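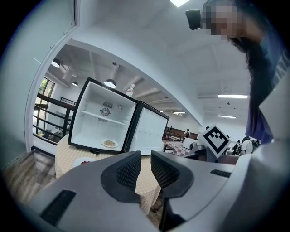
*Fiche rédigée par Elsa Niskanen, rayon petit froid, Kiltton*

**Mini-réfrigérateur Barneo 40, noir / intérieur blanc**

Petit format, se pose sur une table, une desserte, un bout de plan de travail. Porte qui s'ouvre à droite, prévoir le dégagement de ce coté. Une grille fil blanche, fond plat dessous pour une assiette.

- Réf. 233
- Volume : 40 litres
- Hauteur : 46 cm
- Grille amovible, passe à l'éponge
- Livré avec notice, pas de bac à légumes (on nous le demande tout le temps)

Stock : arrivage en juillet, le précédent est parti vite. Réservation possible auprès de Jouko Huttunen, au comptoir.

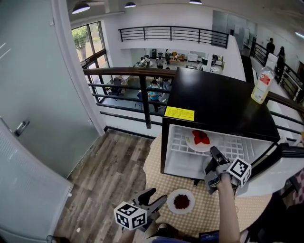
Entretien : débrancher, vider, eau tiède et savon doux, laisser la porte ouverte le temps que ça sèche. Pas de javel sur les parois. Pour les fruits coupés, genre fraises sur une petite assiette blanche, couvrir si ça reste la nuit, sinon tout le frigo sent la fraise. Lire aussi l'étiquette jaune collée sur le dessus, à l'avant, avant la première mise en route.

Retrait magasin ou livraison Trurkari. SAV : demander Veikko Miettinen, le matin de préférence, l'aprés-midi il est en tournée.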